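Garix flat-pack reflector: a long-winded review

August 2023

I've wanted to build a telescope since I was a kid, and I've put it off for about as long, mainly because every book on the subject starts with you walking around a barrel for weeks, pushing one bit of glass over another. I don't have a barrel. I don't have weeks either. So when Kirsten Kragh from our astronomy club brought along the Garix kit she'd put together with her niece, and it showed me Saturn's rings as neat as you like, I went home and ordered one that night. (Sorry, savings account.)

What you get is a small reflector with a 4-inch mirror, already ground and coated, plus a tube, a little rocker base that sits on a table, a focuser and 2 eyepieces. The whole lot comes flat in one box. You glue it, screw it, paint it if you're that way inclined, and line up the mirrors yourself. Mine is number 2618, stamped on the back of the mirror cell, and I'm ridiculously fond of that number already.

Putting it together

The instruction booklet is good right up to the bit where it isn't. The tube goes together like a dream. You roll the sheet round the end rings, clamp it and leave it overnight, and in the morning you have a tube, and you'll pick it up and look through it at the kitchen even though there's nothing in it yet. The rocker base was easy too, apart from one side panel that had its holes drilled for the other side. I flipped it, used the holes backwards and you'd never know.

Then you get to the secondary mirror holder. The drawing for this step is tiny, and whoever drew it has shown the vanes from behind when every other drawing in the booklet is from the front. I put it together the wrong way round, took it apart, put it together the wrong way round AGAIN and rang Rigoberto Magaña, who runs the gear table at the club and has built three of these. He told me to ignore the drawing and just make sure the mirror looks at the focuser hole. Five minutes later it was done. If you buy one, skip the drawing and remember that sentence.

The glue in the box is fine for the tube and hopeless for the focuser board. I used ordinary wood glue from the shed on that and it hasn't budged. The screws are a nice surprise, proper ones with clean heads, and there were spares.

It took me two evenings and most of a wet afternoon. I reckon someone handier would knock it over in one go, and someone with kids helping should plan on a school holiday. 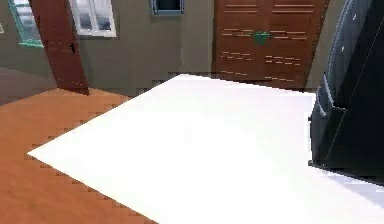 White tabletop and wooden floor.

Lining up the mirrors

People get very worked up about collimation, and I was dreading it. The kit gives you a plastic cap with a hole in the middle, which you pop in the focuser and peer through while fiddling with the screws at the back. That's all it is! You want the circles inside each other, and when they are, you stop. My first go was rough, and stars looked like little commas. My second go was better and they looked like stars.

My one gripe is that the adjusting screws have no springs behind them, only rubber washers, and they drift a bit if the scope has been in the car. I've got into the habit of checking every time I set up. Mathias Moser swapped his washers for springs out of a box of old pens and swears it's the best thing he ever did, so that's on my list for October when the evenings are kinder.

Looking through it

Righto, the good part. From my backyard, which has a streetlight on one side and the neighbours' very enthusiastic security light on the other, I've had the Moon (obviously), Saturn with the rings clearly separate from the planet, and the Jewel Box, which made me say a rude word out loud. The low-power eyepiece is lovely, with a nice wide view and easy to get your eye behind. The high-power one is a bit of a squeeze if you wear glasses. I do, so I take them off and refocus, and then I can't find my glasses in the dark.

We also took it out to Brivthorpe for the club's dark-sky weekend, and that's where it really showed off. Omega Centauri went from a smudge to a great big heap of fine grains, and the Lagoon was bright enough that Nadhirah Sopacua came over from her own (much bigger, much dearer) scope to have a second look. She was very polite about mine. She also pointed out that I hadn't blackened the inside of the tube opposite the focuser, which I'd skipped because I was impatient. I've since done it with a tin of matt blackboard paint, and the sky behind faint things is noticeably darker. Do that step. It's on page two of the booklet and I walked straight past it.

What it isn't good at: anything photographic, really. The focuser won't hold a proper camera, and the base has no tracking, so you nudge it along by hand as things slide out of view. You get the knack quickly. Small children don't, and they'll nudge it into the fence. And it needs something solid to stand on. The first table I tried was one of those folding camping ones and every touch set the Moon wobbling like a jelly.

Against the others

I nearly went for the Jarnholm tabletop scope, which comes ready made and costs a bit more. Estrella Espinoza has one and we've had them side by side. Hers has the smoother focuser, no question, and a red dot finder that's nicer than my bit of bent tube. Through the eyepiece, on Saturn, neither of us could pick a winner, though she reckoned hers had a touch more contrast. She would! If you just want to look at things, get hers. If you want to know what every screw does, get mine.

I ordered through Robles, who were quick, and who sent a replacement eyepiece cap without any fuss when mine arrived cracked. My order was 2697, if anyone there is reading, and thank you.

Good: sharp little mirror, easy tube, decent screws, and you end up understanding how it works.
Less good: that drawing, the glue, washers where there ought to be springs, a tight high-power eyepiece.

Would I buy it again? Yep. I'm already eyeing off the bigger one, and my other half has asked me to at least finish painting this one first. It's going to be dark green.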